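3.2 Color and the things people keep by the sink

Our second round of visits took us back to the households in Faltcombe, and it was here that the question of color began to press on us in a way we had not planned for. 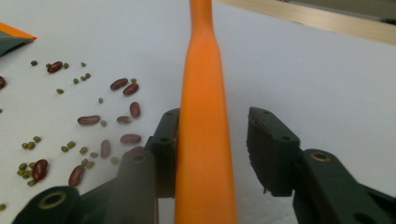
Figure 4. An orange object with a narrow neck and a broad body.

We had gone in wanting to learn how families decide what stays out on the counter and what goes behind a cupboard door. The interview guide (see Section 2) had only one question that touched on color, and it came near the end, when most people were ready for a cup of tea. Yet the 156 households in the sample kept bringing it up on their own, often within the first few minutes, and we soon learned to let them talk.

What they told us does not fit very well with the older view, set out by Czerwiński and Sadowski, that people leave out whatever they use most. Use mattered, of course - a dish brush is a dish brush - but many of our hosts could point to something bright that they hardly ever picked up and would not dream of putting away. One retired schoolteacher in Onach kept a yellow pitcher on the windowsill all year, and poured from it only when her sister came to stay. "It wakes the room up," she told us, and then she told us a good deal more about her sister.

Strong, warm colors came up far more often than pale ones in these stories. We are careful about how much weight to put on this, as a bright thing may simply be easier to remember when a stranger with a notebook is sitting at your table. The diaries from February help a little here. People wrote them alone, in the evening, and the same reds, oranges and yellows turn up in them, though the entries are shorter and a good many are about the weather.

Renters and owners differed less than we had expected. Renters did speak more warmly about small colored items, and several linked this to walls they were not allowed to paint. We return to the matter of walls in Section 3.3.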